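Umix Teaching Sessions: Frequently Asked Questions

What is a teaching session?

A teaching session is a period in which a person guides a robot arm through a task so that the movements can be recorded. The recordings are later used by the Siregar group to train the arm to attempt the same task unaided. Sessions are held at the Porkden workshop and are open to registered participants.

Do I need previous experience?

No. Participants receive an introduction from a session supervisor and are given time to practise before any recording is kept. Those who have used the remote handset at Badis should still attend the introduction, as the controls at Porkden are arranged differently.

What is the difference between hand guiding and remote control?

In hand guiding, the participant holds the arm at the wrist and moves it directly. In remote control, the participant remains seated and moves the arm by means of the handset. Hand guiding is generally easier to learn. Remote control keeps the participant's hands out of the recording and is preferred for picking up small items.

What tasks will I be asked to show?

Beginners are given short tasks with light household or packing items, such as moving a piece of foam from one part of the board to another or placing it on a lid. The supervisor will read out the task before each attempt. Please carry out the task as worded, even where a quicker method is apparent.
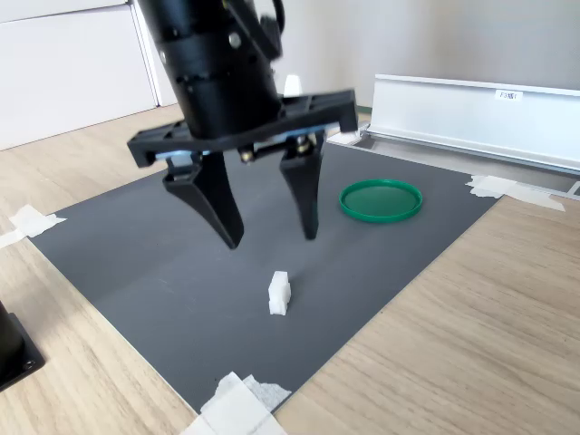
Each attempt should begin with the fingers open and clear of the item. Lower the arm steadily, close the fingers once they are on either side of the item, and pause briefly before lifting. Sudden corrections are difficult to learn from and should be avoided where possible.

May I move the board or the tape?

No. The position of the board is measured at the start of the day. If a corner has come loose, please inform the supervisor, who will refix it and repeat the measurement.

What happens if I drop something?

Release the handset button and wait. A dropped item does not count against the participant. The supervisor will decide whether the attempt is kept, marked as incomplete or deleted.

How long does a session last?

A session consists of 12 attempts at each of 4 tasks, with a break after the second task. Participants may stop at any time without giving a reason.

Is my voice or image recorded?

Sound is not recorded. Hands and forearms may appear in recordings made by hand guiding. A participant may ask for these to be withdrawn by writing to Inès Leblanc, Participant Records.

How do I book?

Places are limited to 8 participants per session. Booking for the spring sessions closes at the end of April. Requests for step-free access or a left-handed handset should be sent to Auður Nørgaard, Workshop Manager, when booking.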